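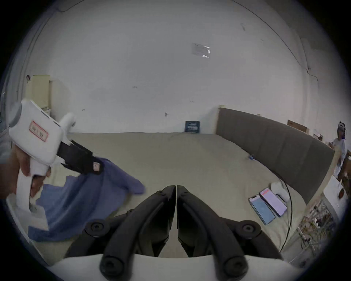 Cloth handling with two hand-held grippers, student robotics project.

Home | Projects | Reports | Grants | Contact
3 min read

Clastley Robotics Club: progress report to the Drekura small grants desk
24th May
Prepared by Harish Annamalai, project lead

You asked for a plain account of where the money has gone and whether the towel-folding project is likely to work. The first part is easy. The second I am less sure about than I was when I wrote the application.

The grant paid for the hand-held grippers, spare fingers, storage drives and the hire of the room. We are within budget. We have not bought the robot arm, and I would like to keep it that way until the points below are settled.

Recordings. The students have collected 241 usable demonstrations of picking up and folding a cloth. The application promised more by now. I would resist chasing the number. Too many of the recordings are near copies of one another: same cloth, same background, same starting position. A model trained on them may learn our room very well and learn little about folding. Two students, to their credit, raised this before I did.

Grasping. Pinching a cloth by its corner is harder than the club expected. With soft fabric the fingers take hold of two layers as readily as one, and the person holding the gripper often can't tell until the lift. We now ask for a corner lift first and a fold only after that, with each saved as a separate recording. It makes the labels cleaner. Whether it makes the trained model any better we do not know, and I would be wary of anyone who told you otherwise at this stage. 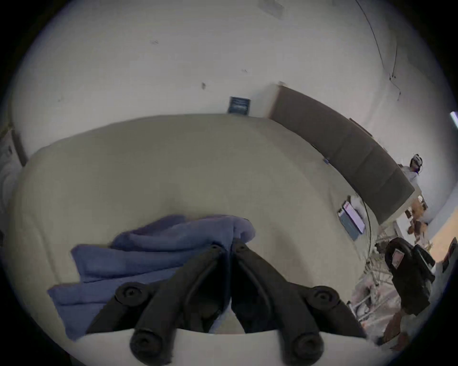
Pressing down on bunched fabric is its own problem. Some students push into the pile and close, others look for an edge and come in from the side. Both can end in a good grasp, but they are different habits, and mixing them without a note of which is which leaves us guessing when we read the results. From now on each recording will carry the operator's initials and the approach used.

Software. We tried the training package from Ridari and the older one the Csizmadia summer school handed out. The Ridari one is easier to install. On our small test set it picked the correct grasp point in 6 out of 10 attempts. That sounds respectable until you look at the test set, which came from the same sessions as the training data. I would not quote the figure anywhere, and I'd ask you to leave it out of your newsletter.

Students. Eight are still attending regularly. Attendance dipped during exams and has mostly recovered. They have become good at noticing when a recording is bad, a skill I did not plan for and now value more than the code. The written logs are poor. I have said so to them.

What we propose before September:
– Record with different cloths and in a second room.
– Hold back a test set that none of the students has trained on.
– Repeat the Ridari trial with that set and report the result whatever it is.
– Decide on the arm only after that.

If the second trial comes out badly, my recommendation will be to spend the arm money on another term of data work, or return it. I know the arm is the part parents want to see – it was also the part that got us the most attention at the open evening – but a machine waving at a towel would not tell you much about what the students have learned.

Receipts and the session log are in the shared folder. The log has gaps in the early weeks that I can't fill now.

Harish Annamalai

Related reports
Clastley Robotics Club: original application
Clastley Robotics Club: equipment list and costs
Drekura small grants: notes for school and club projects
Line-following buggies: final report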